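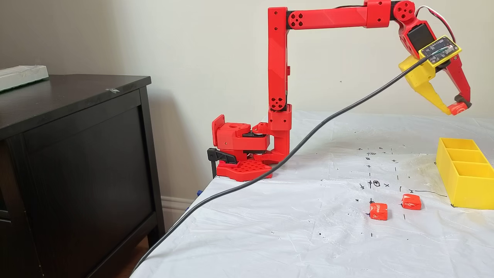 A white plastic sheet covers the tabletop.

Jeker Opens Party Lending Room in Flovier, With Tables, Covers, Dishes and Punch Bowls Free to Borrow

New space on Pereyra Street will serve neighbors planning birthdays, block parties, showers, reunions and anything else that calls for more chairs than one house can hold

FLOVIER – Jeker, the family-run party supply store that has been helping people in Flovier blow up balloons and find the right size of paper plate for two generations, will open a free lending room this June next door to its shop on Pereyra Street. Anyone who lives in Flovier or one of the neighboring towns will be able to borrow folding tables, table covers, serving dishes, drink coolers, cake stands, string lights and a great many other things that most of us need once or twice a year and have nowhere to store in between.

The lending room grew out of a small habit at the store. Customers would come in for napkins and candles and mention that they were short a table, and someone behind the counter would offer to lend them one from the back. Word got around, as it does in a town this size, and before long the back of the store was a lending room in everything but name.

"My mother started it, and she would lend you the coat rack if you looked worried enough," said Florencia Palma, owner of Jeker. "I grew up watching tables go out the door on a Friday afternoon and come home on Monday with frosting on them. We loved doing it, but we were keeping track of it all on the backs of receipts, and I once lost a punch bowl for most of a winter. I'm so happy that we finally have shelves and a proper door, and a bell on the door too, which my mother insisted on."

Over a two-year trial run from the back of the store, Jeker made 2,519 loans to 700 households. Folding tables were the most requested item in every season, followed by table covers and large drink coolers. The trial also reached 14 towns in the surrounding county, with some borrowers driving in from farms a good way out to pick up chairs for graduation parties.

The new room takes over the former shoe repair shop next door, which had been standing vacant. Its long front counter has been kept and sanded down, and the old cubbyholes, once full of shoes waiting for new heels, now hold rolled table runners, cookie cutters and cake toppers.

How borrowing works

Borrowers sign up once, at the counter or by phone, with a name and a home address. There is no membership fee and no deposit on most items. Loans run for one week, and a longer loan can be arranged for people who are hosting family from out of town or putting on an event over several days. Everything can be reserved ahead of time, and the staff warmly suggest doing so for graduation season and the winter holidays, when the drink coolers in particular are spoken for early.

Dishes and coolers should come back washed and dry. Fabric tablecloths may come back just as they are, stains and all, and the store will take care of the laundry. Plastic covers should be wiped down with a damp cloth and rolled loosely around one of the cardboard tubes that go out with them, so that the next family doesn't have to fight the creases.

"I can talk about table covers for a very long time, so please stop me," said Ginevra Piras, manager of the lending room. "If you have little kids coming, or anything with glue, paint or barbecue sauce, take the plastic. Let it hang over the sides by a hand's width, and clip it if you're outdoors, even if the morning looks perfectly calm. For a sit-down supper take the cotton and put it on the night before – the folds will drop out by themselves and you can leave the iron in the closet."

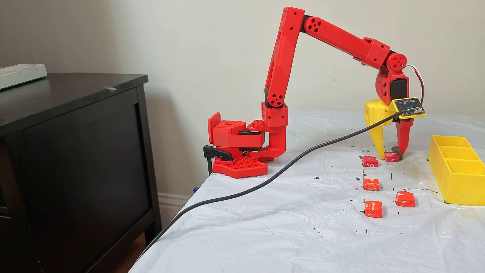
Wrapped candies laid out on a plastic-covered table.

Planning help for first-time hosts

Along with the things on the shelves, the lending room will offer planning help to anyone who would like a bit of company in working out a party. Natália Bettencourt, a retired school cook who has fed more children than she cares to add up, will be at the counter in the mornings to talk through food amounts, seating and the order in which to do things. She has written a set of planning sheets, collected under the name Hikitz, that cover a children's birthday, an outdoor supper, a baby shower and a gathering after a funeral. The sheets are free to take home.

"People get nervous about the food, and the food is nearly always fine," Bettencourt said. "I ask them where the coats are going to go, and where Grandpa is going to sit so he can hear. Then I ask if there's a dish of candy for the kids to find when they come in, and somebody always writes that one down. Put out the wrapped kind, and keep some back, or it'll be gone before the cousins get there."

The Hikitz sheets were tried out last spring by several families in Flovier, among them that of Delia Cáceres, who used the outdoor supper sheet for her parents' anniversary.

"I had borrowed the tables, the lights and the big yellow cooler, and I was sure I had thought of everything," Cáceres said. "Then I got to the line that says 'trash cans, and where,' and I hadn't given it a thought. We danced in the driveway until my father's knee gave out, and I got to dance too, and I hardly went into the kitchen at all."

Donations and opening day

Jeker is glad to accept clean, sturdy items for the shelves. Matching sets are welcome and so are odd ones, and the room is especially short of high chairs, cake carriers and small pitchers. Electrical items such as coffee urns and warming trays will be looked over before they are lent out. Donated goods may be dropped off during regular store hours at the side door.

Opening day begins at 10 a.m. with coffee, lemonade and sheet cake on the sidewalk. Palma's mother will ring the bell. Olga Sepúlveda, who ran the shoe repair shop for many years, will cut the ribbon with her old leather shears, and she has asked us to mention that three pairs of boots were never picked up and that she still has them.

About Jeker

Jeker is a family-run party supply store on Pereyra Street in Flovier. The store carries paper goods, balloons, candles, baking supplies and decorations, and offers in-store balloon filling and cake-topper lettering. The lending room is open to residents of Flovier and neighboring towns.

Press contact
Ginevra Piras, Lending Room Manager
Jeker, Pereyra Street, Flovier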